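Root Division in Clumping Herbs

Reading time: 3 minutes

Root division is a method of propagating perennial herbs in which an established clump is lifted and separated into smaller plants, each with its own roots and growing points. It is used for herbs that spread from a crown or from underground stems, such as mint, chives, lemon balm, oregano and tarragon. The new plants are genetically identical to the parent, so leaf scent, flower color and growth habit are kept.

Use

Division is the usual method for French tarragon, which rarely sets viable seed, and for named mints, whose seedlings vary. It is also used to renew old clumps. In chives and oregano the center of the clump becomes crowded after several seasons and produces thin growth, while the outer part stays vigorous. Herbs with a single taproot, including parsley, dill and borage, are poorly suited to division and are grown from seed.

Timing

In cold-winter areas most clumping herbs are divided in March or later, when the soil can be worked and the shoots are short. Early fall is an alternative where the ground stays warm long enough for new roots to form. Soil temperature at the time of replanting is more important than air temperature. A reading of 52 degrees Fahrenheit at root depth is used as the lower limit in the Flellwood herb beds. Plants in flower are cut back before they are lifted.

Procedure

The clump is watered the day before. A spade or fork is pushed straight down outside the leaf spread and the plant is levered up with as much root as possible. Loose soil is shaken off so that the natural breaks in the crown can be found. Chives come apart by hand. Oregano and older lemon balm often need a knife. Mint is cut into lengths of underground stem, each with at least 2 nodes. 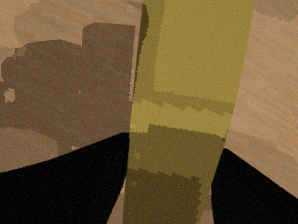 Held between two black gripper fingers, over a wood-grain surface.

Each division should carry several healthy shoots and a share of fine root. Pieces that are soft, hollow or discolored are discarded. Roots are kept covered with damp cloth or paper until planting, as fine roots dry out quickly in wind. Divisions are set at the depth at which the parent grew, firmed in and watered. Spacing is 18 inches for lemon balm and oregano and less for chives. Mint is commonly confined to a pot or a sunken bottomless container.

Aftercare

The soil is kept evenly moist until new leaves appear. Feeding is delayed until growth resumes. Picking is light in the first season, and flower stems are removed from weak plants.

Propagation trials

The Floludlow nursery trial compared spring and fall division in oregano and lemon balm using 1,000 divisions. Losses were higher in the fall group, mostly in small pieces with few roots. Mackenzie Pelletier, who wrote the trial notes, recommended a larger minimum size for fall work. The Vakulenko method, a variant used for tarragon, places divisions in pots of coarse sand and compost under cover before planting out. It adds labor but reduces rot in heavy clay.

See also: Layering; Softwood cuttings; Taproot

Contact | Copyright Gravico Plant Reference | Back to top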